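Kudora upright freezer, frost building up and temperature alarm every night
Troubleshooting log, started in June
Status: solved, leaving it open a little longer

Entry 1

Okay, starting a log, as the Kudora support chat told me to "keep notes on when the alarm occurs" before they'd do anything else for me. Fine! I like notes.

The freezer is a Kudora upright, the tall one with the drawers, plugged in at the back of the garage. It has run for 3 years without a peep. Then a couple of weeks ago the high temperature alarm started going off in the night, and every time I go out there in my socks to shut it up, the display says it's warmer than it should be, and an hour later it has gone right back down to normal. Meanwhile there's frost growing on the ceiling of the top compartment like it's trying to snow in there.

Things I did before contacting anyone:

Turned it off and on again. Alarm came back the same night.
Vacuumed the grille at the bottom. There was a LOT of dog hair. Alarm came back the same night.
Moved the bread away from the vent at the back. Nothing changed except I now can't find the bread.

Entry 2

Support replied. They asked me to put a separate thermometer inside so we're not trusting the display, which makes sense, so I dug out the Sasureo fridge thermometer (the little wireless one with the sensor on a cord) and stuck the sensor in the middle drawer between two bags of peas. It logs to its own base station, so I can scroll back in the morning and don't have to lie awake listening for beeping.

Setting the Sasureo up again was its own adventure. It had lost its pairing over the winter and the button you hold down is the same button that switches from Fahrenheit to Celsius, so I spent a while believing my freezer was at a temperature that would have killed us all. If you have one of these: hold the button until the screen blinks, let go, and then DON'T touch it again until the sensor shows up. I touched it again. Had to start over.

Entry 3

First night of readings. Steady all evening, nice flat line, then a sharp bump a little after 2 a.m., alarm, slow recovery by 4. Second bump just before breakfast, but that one is me getting out the waffles so I'm not counting it.

Support says one warm spell a night can be the automatic defrost and it's "within expected behavior." But the alarm never used to go off during defrost, and that was my whole point in writing to them. I said so, nicely. They asked me to do the door seal test.

Entry 4

Door seal test, for anyone who hasn't had the pleasure: you take a strip of paper, close the door on it, and pull. If it slides out with no drag, the seal is bad in that spot. You go all the way around the door. I used a grocery receipt and it ripped on the hinge side every time, so the hinge side is good and strong. Top, good. Handle side, good until you get down near the bottom corner, and there the paper came out like there was no seal at all.

I got down on the floor with a flashlight and the gasket in that corner is sort of folded under itself. Not torn. It's rolled inward, like a sock that has slipped down inside your shoe. I suspect that happened when I pulled the bottom drawer out to find the turkey and shoved it back in crooked, though I can't prove it.

Also there was some sticky stuff on the door frame right there. Popsicle, going by the color. Cleaned it off with warm water and dish soap and a toothbrush.

Entry 5

Warmed the gasket with a hair dryer on low and worked it back out with my fingers, following a tip from an old thread on here (thank you, whoever you were, the thread is locked so I can't reply). You have to keep the dryer moving. When it gets soft you can feel it go, and then I shut the door and taped it closed at the corner with painter's tape and left it overnight so the rubber would set in the right shape.

Alarm still went off. I was pretty grumpy about this. BUT the bump on the Sasureo was smaller than the night before, and it came back down faster.

Entry 6

Kudora support wants me to do a full manual defrost. Their thinking is that the frost that built up while the gasket was bad has worked its way around the evaporator cover, so even with a good seal now the fan can't move the air like it's supposed to. The auto defrost only handles a thin layer, and what I have is well past thin.

So I need to empty an entire upright freezer, in summer. I asked how long and they said to leave it unplugged with the door open until every bit of ice is gone, and then to dry it. No shortcuts, no chipping, no hair dryer inside the cabinet (I had asked about the hair dryer).

I borrowed two big coolers and ate a surprising amount of ice cream in preparation.

Entry 7

Defrost day. Pulled everything out at 7 in the morning. Some notes for the next person:

Put towels down BEFORE you open the door, and more than you think. I used every beach towel we own and then the bath mat.

There's a drain plug at the bottom front on this model, behind the little kick panel. The panel just unclips. The manual shows it with screws, and there are no screws on mine, so I wasted a while looking for them. There's a channel behind it and you can set a baking pan under it.

Wrap the meat in newspaper inside the coolers. It stays hard as a rock.

Take the drawers inside and wash them in the tub. The bottom one had a blueberry situation.

When the frost sheet came off the back wall it came off in one huge piece and hit the floor of the cabinet with a bang that sent the dog out of the garage. Behind it I could finally see the slots of the evaporator cover, and yep, solid ice in the slots, top to bottom on the left. So support was right and I owe them an apology for some of my tone in Entry 3.

The ice in the slots took the longest. I put a small desk fan in front of the open door and went and did other things. Wiped everything dry with a clean towel, left it open a while longer, plugged it back in with nothing inside.

Entry 8

Took the rest of the day to get down to temperature, and I didn't put the food back until the Sasureo agreed with the display. They're 2 degrees apart, always have been, so I count that as agreeing.

No alarm last night. There was a tiny bump in the readings a little after 2 again, which I now believe is the defrost heater doing its thing, and it was gone again quickly. It never got near the alarm point.

I'm not closing this yet. I've been burned before (the dishwasher, different ticket, don't ask).

Entry 9

Second night, no alarm. Third night, no alarm. Did the receipt test again in the bad corner and now it grabs. Not as hard as the hinge side, but it grabs.

Somebody replied under my first entry asking if the garage heat could be the problem, and whether I'd looked at the rating plate. I did look, it's on the left inside wall, and the freezer is rated for a warm room. The garage topped out at 96 one afternoon last week, which is hot, but the alarms were all at night when it had cooled off, so I don't think the heat was doing it. Might not have helped the compressor's mood though. I've pulled the freezer out from the wall a bit more so it has room to breathe at the back.

The same person asked about the power strip. It's plugged straight into the wall. It USED to be on a Hutau surge strip, and I took that off last fall when support told me (on a totally different issue, the light) that they don't want it on one.

Entry 10

Kudora wrote back and offered to send a new gasket at no charge, which was really decent of them considering it's out of warranty! I said yes please. The one I reshaped seems fine, but the corner still has a faint crease and I'd like to have a spare in the house before it decides to roll under again. The part comes folded in a box, and they said to lay it out flat somewhere warm for a day before fitting it or it'll keep the folds.

Things I'm going to do differently, mostly so I can find this list next year:

Wipe the gasket every month, especially the bottom corner.
Pull the drawers straight out and push them straight in. Whole family has been informed.
Defrost by hand once a year whether it asks for it or not, and do it in December when I can set the coolers outside and not worry.
Leave the Sasureo sensor in there for good and change its batteries when I change the smoke alarm ones.

Entry 11

Still quiet. I've slept through every night since the defrost and the ceiling of the top compartment is clean, no snow. Gasket is on its way. I'll post once it's fitted and say whether the folds came out, and if anybody knows whether the Kudora gaskets press in or screw in behind the liner on this model, tell me now before I start prying at things with a butter knife.

Oh, and I found the bread. It was behind the peas.
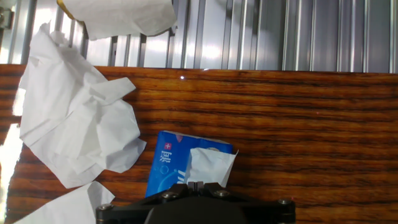
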